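The Finine 47 is a hard top box for scooters and mid-sized motorcycles, with a capacity of 47 litres. It takes one full-face helmet and a set of waterproofs. The shell is black, with a red reflector across the back, and the lid closes on a single key lock. 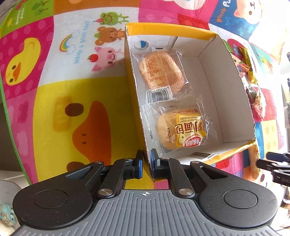
The base plate fits most flat rear racks. Riders with a tubular rack will need the Drarnby adapter, part 843, sold separately. Tighten the four clamp bolts evenly and check them again after the first 100 miles.

- Width at the widest point: 43 cm
- Keys supplied: two
- Backrest pad: optional
- Colour: black only

Do not go over the load limit given in your motorcycle's handbook. Luggage on the rear rack makes the steering lighter, so keep heavy items low and forward in the box.

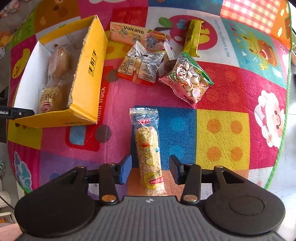

*Puffed-grain snack bar in clear plastic, on a patchwork play mat.*

Spare locks and reflectors are kept in stock at Ranasinghe. For fitting questions, ask for Diễm Doãn at the parts counter before 4 pm.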